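드라넨트(Dranent) 원격조작 실습실 공식 계정입니다. 9월부터 진행 중인 가정환경 시연 수집 과제의 현황을 게시물 몇 건으로 나누어 안내드립니다. (1/9)

이번 과제의 명칭은 '뚜껑 있는 용기 다루기'입니다. 조작자가 원격으로 로봇 팔을 움직여 밀폐용기의 뚜껑을 다루는 동작을 시연하고, 해당 기록을 모방학습에 사용합니다. 과제 설계와 조작자 교육은 가산 슈불(Ghassan Shboul) 책임연구원이 총괄합니다. (2/9)

조작자 1인당 시연 횟수는 40회로 정하였습니다. 이 가운데 36회 이상이 검수를 통과하여야 해당 조작자의 기록을 학습용으로 등록합니다. 중간에 멈추었다가 다시 시작한 시연은 별도 표시 후 보관하며, 임의로 삭제하지 않습니다. (3/9)

시연 1회의 제한 시간은 50초입니다. 숙련된 조작자의 평균 소요 시간은 약 25초로 집계되었습니다. 다만 속도를 높이려고 그리퍼를 급하게 닫는 동작은 검수에서 감점 대상이 되오니 유의하여 주시기 바랍니다. (4/9)

투명 용기는 배경과의 경계가 흐려 조작자가 거리를 잘못 판단하기 쉽습니다. 접근 단계에서는 외부 카메라 화면을 우선 확인하고, 뚜껑 가까이에서는 손목 카메라 화면으로 전환하도록 교육하고 있습니다. 두 화면을 번갈아 보는 습관이 들기까지는 개인차가 큽니다. (5/9)

식탁 위 생활용품은 치우지 않고 그대로 둡니다. 커피 머신, 리모컨, 접어 둔 천 등이 함께 있는 환경에서 얻은 시연이 나숨게이트(Nasumgate) 평가 항목의 취지에 부합한다고 판단하였습니다. 용기와 뚜껑의 위치는 시연마다 조금씩 변경합니다. (6/9)

손으로 직접 팔을 잡고 이끄는 교시 방식도 병행 검토하였습니다. 무사(Moussa) 팀의 비교 의견에 따르면 직접 교시는 초심자가 익히기 쉬우나, 조작자의 손이 카메라에 자주 잡히는 문제가 있습니다. 이에 본 과제는 원격조작을 기본으로 하고, 직접 교시는 초기 자세 설정에 한하여 사용합니다. (7/9)

작업 현장 사진을 공유드립니다. (8/9)
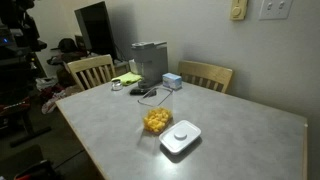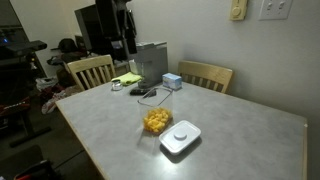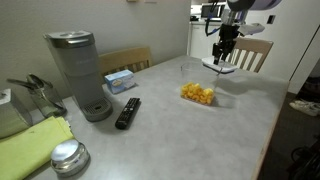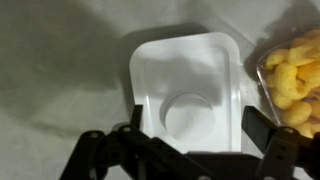
사진: '뚜껑 있는 용기 다루기' 과제의 식탁 작업 공간. 마지막 사진은 손목 카메라 시점.

조작자 교육 참가 문의는 본 계정의 메시지로 접수합니다. 원격조작 경험이 없는 분도 신청하실 수 있으며, 풀러(Fuller) 교육실에서 기초 과정을 먼저 이수하시게 됩니다. 세부 일정은 신청자에게 개별 안내드리겠습니다. (9/9)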